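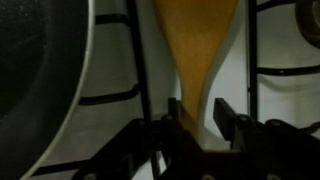
Sunday, late morning. The club in Molby changed its president last night and I am still thinking about it, more than I expected from one evening with speeches. I have been a member since March, so it was my first handover. While I was making breakfast I repeated my own small speech from the evening, which I had learned by heart and still said wrongly in two places. I noticed that a wooden spatula, the one with the broad rounded blade, is a patient listener. The sentence went better this time. "We thank the outgoing president for a year of service to the town." In the hall I said "a year of services," and it sounded like a bill from a garage.

The dinner was in the Punderer hall, upstairs. The tables were set for 90 and most of the chairs were taken, also because the families were invited. I sat with my back to the stage, so I had to turn my chair each time a new person spoke. The outgoing president spoke for 40 minutes. In my country this would be considered short, but here I could see people looking at the dessert. He told us what the club had done: the reading glasses for the older people on the north side, the benches at the bus station, the school supplies. Then he said something that I wrote on my napkin so that I would not lose it. He said that a club should finish what it begins before it is allowed to be proud of it.

After that came the chain. I did not know that there was a chain! It is heavy, with a small plate for each year, and the old president lifted it over his head and put it on the new one. Her collar was caught under it and she left it like that for the photographs. I liked her for this.

Her own talk was quick. She wants one large project in place of several small ones, and the project is clean drinking water at the primary school. The pipes in the old wing are bad, the children bring bottles from home, and the ones who have no bottle drink less. She has visited the building with two of our members. The club has 3193 dollars in the project account. The company Leinonen has offered to put in the pipes at a lower price if we wait for the school vacation. The filter would be a Fukeck, the wall model, with a part which must be changed every year. 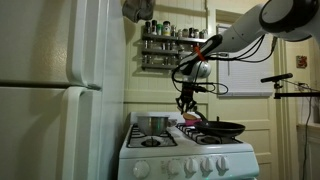

The disagreement

I had thought that everybody would clap and we would go home. But at the coffee there was an argument, a polite one, and I want to write down both sides while I remember them.

The first side says that the water pipes of a school are the duty of the school district. If we pay for them, the district will learn that it can wait until some club arrives with money. A man at my table had worked in a public office for most of his life and he was almost angry about it. He said that he had seen this many times: a gift becomes a habit, then the line in the budget disappears, and after that it is very hard to bring it back.

The second side says that the children are thirsty this year. There are 372 of them in that school. The district has promised the repair in its plan, but the plan has no month written next to it.

I can't decide. When I listened to the first side I agreed, and when I listened to the second side I also agreed. At home my father was a public servant, and he was strict with it – he would not use an office pen for a private letter. He would have asked who signed the plan, and why this person is not at the dinner. I think this is a fair question, and I wish I had asked it aloud. My English is good enough for it. My courage was not, last night.

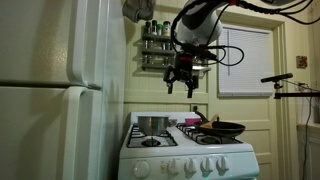
The kitchen, refrigerator side.

Afternoon

I telephoned the new president after lunch, which I would not normally do on a weekend, but she had told all of us to call. She was friendly. I asked my father's question in my own words. She was quiet for a moment, and then she asked if I would come with her to the district office and ask it there. So now I have a task. I should be careful with my telephone.

I made a list of what we need to know before we go:

The date of the last test of the water in the old wing, and where the result is kept.
The name of the office that must approve the Leinonen work.
Who will pay for the yearly part of the Fukeck filter after the first year. This was not mentioned at all in the talk.
If the district would pay half. I would like to have this in writing.

The third point worries me the most. A filter with an old part inside is perhaps worse than no filter, and in a few years the people who bought it may have moved away.

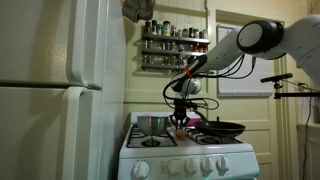
Another member wrote to me this evening that I am making the matter too heavy, that the club has always trusted the schools to look after what they are given, and that the benches at the bus station were bought without a single visit to an office. I answered that the benches do not need a new part every year. Then I worried that this was rude, and I added a line to say that the benches are very good benches, and they are, I sit there often.

He answered again, quite kindly. If the district agrees to pay half, he will vote for the project. So there is one vote, with a condition.

It is late. I must still iron the shirt for the office visit, and look up the correct word for the person who receives visitors there. I think it is only "clerk," but I will check.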